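Search this site Search

The Demonstrator

by Ysaline Bodin
March

Leonora Ambrosio had two weeks left on the trial and no intention of paying for the Tavov. Grestar had sent it to the Flirkgate office with a man called Bartosz Mazurek, who slept at the guest house and turned up at eight each morning with his own mug.

The offer was simple. For 592 a month, Grestar would supply two arms, set them up and teach them to pack toys. If they could not handle 30 different toys by the end of the trial, Grestar would take them away and charge nothing. Leonora had read the contract twice, looking for the catch.

"There's a service charge," she said.

"After the first year," said Bartosz. "Page four."

She turned to page four. It was there, in the same size print as everything else, which annoyed her more than if it had been hidden.

The old packer, Dariusz Sobczak, had retired at Christmas. He could do 500 parcels in a shift and talk about football the whole way through. She had rung him to ask if he would come back. He had said no — his knees — but he would look at the machine if she liked.

He came in after lunch and kept his coat on. Bartosz put the yellow one on the table, the fat little lizard with the open mouth, and went back to his laptop.

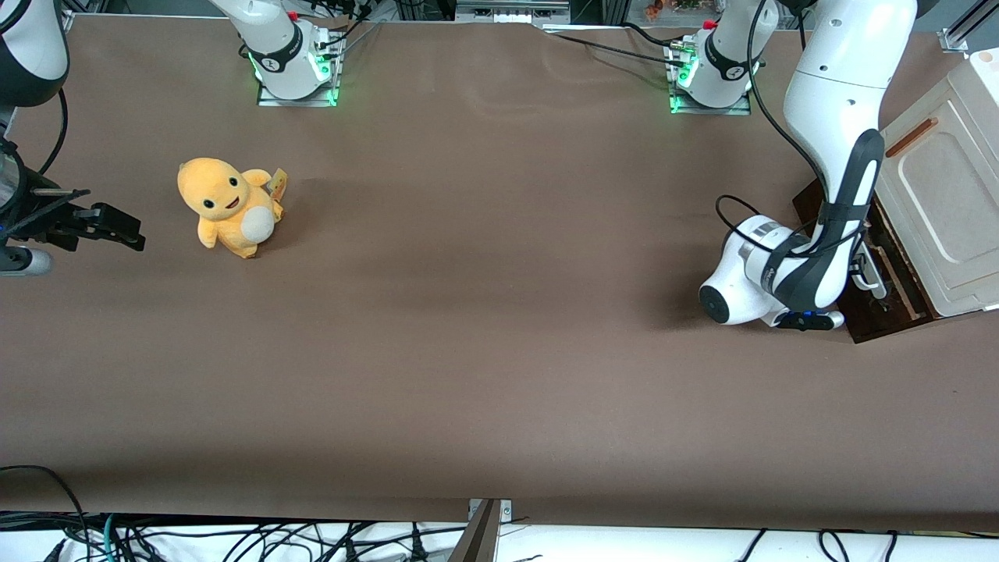 Dariusz said it was slow, and that he would want to know who came out when it broke at four in the morning.

"I do," said Bartosz. "Or Cyprian. It's in the price."

"From where?"

"Jasińska. Two hours, if the road's clear."

Dariusz thought about this. Leonora watched him and found that she was waiting for his answer more than she had waited for anybody's all month.

"Ask for three months more," he told her. "Same terms."

Bartosz said he would have to make a call. He took his mug with him — and Leonora went to find the contract.

14 shares 2 comments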